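Shagufta Rind
28 Jul 2025

OK friends, the hat and glove thread I kept promising is finally happening! I've been sorting the whole outdoor pile before August and I have opinions. A lot of opinions. Get a drink.

First, the size of the problem. When we moved to Hikulport I owned one sun hat. One! Then came the garden, then the weekend walks, then the community plot, and now there's a bin by the back door that won't close. Hats on the bottom, gloves on top, a trowel in there somewhere.

My rule this year is that everything comes out and gets handled. No peeking in the bin and deciding it's fine. You pick up every single piece, you look inside it, you check the seams, and then it goes keep, mend or give away.

Gloves were the surprise. I thought I had plenty and I had a lot of lefts. If you do any kind of pruning you know how this happens – the right one comes off so you can answer your phone and it's never seen again.

Suede work gloves are still my favorite by a mile. I've tried the rubbery ones and my hands feel like soup in twenty minutes. Suede gets softer every season and it's so good with roses.
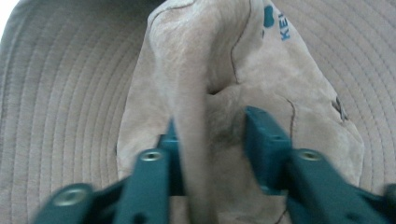 Tan suede glove on top of the light beige hat. Pile in progress!

Quick glove care, because people always ask. Brush the dirt off when it's dry. A soft nailbrush is plenty. If they get soaked, stuff them with newspaper and leave them somewhere airy, and please keep them off the radiator. I cooked a pair that way and they came out like tortilla chips.

And don't ball them up! I say this as a lifelong baller-upper. Lay them flat, palms together, fingers straight. They last so much longer and you can see right away if one is missing its partner.

Now hats. Wide brims only in this house, I burn if someone opens the fridge too fast. The thing I got wrong for years was storing them brim down. All the weight sits on the brim and it slowly goes wavy, and then you're the lady with the lasagna noodle on her head.

Turn them over! Crown down, brim up, nothing pressing on the edge. If the crown is pinched, tuck a bit of tissue inside so the crease stays where it belongs. I use the paper that comes in shoe boxes.

Somebody asked me last time if floppy brims are worth the trouble. Yes yes yes. A stiff brim is great until you want to lie back in a chair. A floppy one just goes along with you.

They do take more fussing, though. With a suedey fabric I go around the brim with my hands, a little bit at a time, easing it up or down until I like the line. It's the nicest job of the whole day. I put the radio on.

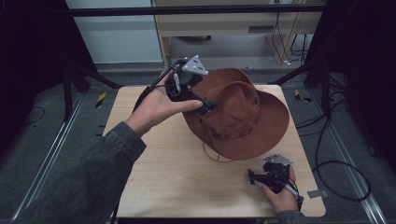 Chin cords too, while I'm at it. I used to cut them off because I thought they looked like summer camp. Then the wind on the sea wall took my best Brodier hat and I watched it go, I swear, 300 yards. It's probably still traveling. Cords stay on now.

If a cord gets kinked, run it damp between your fingers and hang it with a clothespin on the end overnight. Costs nothing.

For putting it all away I went with flat shelves this time, no bin. My sister swears by her Wundel boxes and they're lovely, but if I can't see a hat I forget I own it and then I buy another one. I know myself.

So the new setup: everyday hats on the low shelf, the good ones up top, gloves in a shallow tray in pairs. Single gloves get until the end of August to be reunited and then they become plant ties (cut into strips, they're so gentle on tomato stems, try it).

The give away bag is going to the plot shed, where there's always a new person turning up bareheaded at noon. I kept 6 hats. Don't laugh, that's a big improvement!

Whole thing took me an afternoon with one long break. If yours is a smaller pile you could be done before lunch. Start with the gloves, they're quick and it feels great to see a row of proper pairs.

Next up I'm doing boots, and I've already found a pair with an acorn collection in the left toe. If you've got a trick for getting dried clay out of deep treads please send it to me, I've been going at it with a butter knife.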